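Thursday, August 29, 2024

Last week I could join a visit to Troltetti, the workshop that makes wooden toys and teaching sets for kindergartens. I have wanted to see it for a long time, because my sister uses their blocks in her classroom and always complains that the hearts disappear first.

We were 9 visitors. Mounir Mansour, who is responsible for the painting room, met us at the gate and gave everybody paper slippers for the shoes. The tour costs nothing but you must write to them before, and the bus number 71 stops almost in front of the door.

We started in the wood store. It smells very good there. The boards stay on the shelves for a long time before cutting, and Mr. Mansour let us knock on two of them to hear the difference between a good one and one with a crack inside. I heard no difference, but an older lady in our group did. After this came the sawing room, which we saw only through a window - the noise is too strong for guests.

The sanding took most of our time. Each block goes first over paper number 80 and later over a much finer one. The corners of the stars are finished by hand. I tried one and I made it too round, so now it lives on my desk at home.

In the painting room they use only a few strong colors. I asked why there is no orange, and the answer was that teachers want colors which small children can name without a discussion. 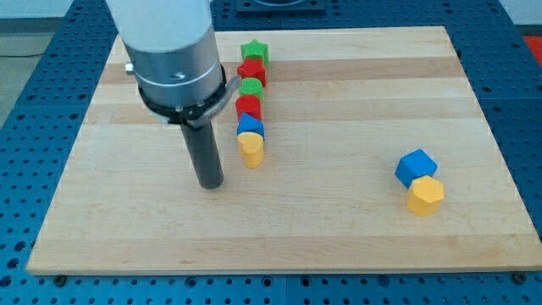 The sorting game called Gander was my favorite of all the sets. The child gets a board and a mix of shapes, and the teacher decides if the sorting goes by color or by form. It is more difficult than it sounds, as the same shape can come in two colors: the green star stands in the row directly next to a red one, and the two cylinders repeat the same green and red. My own first idea was to put the yellow heart together with the yellow hexagon, but a boy from our group wanted all the stars first. Both ways are allowed.

The shop is small and closes at four, so go there before the coffee. I bought the set Hoani for my nephew. The next visit is in September.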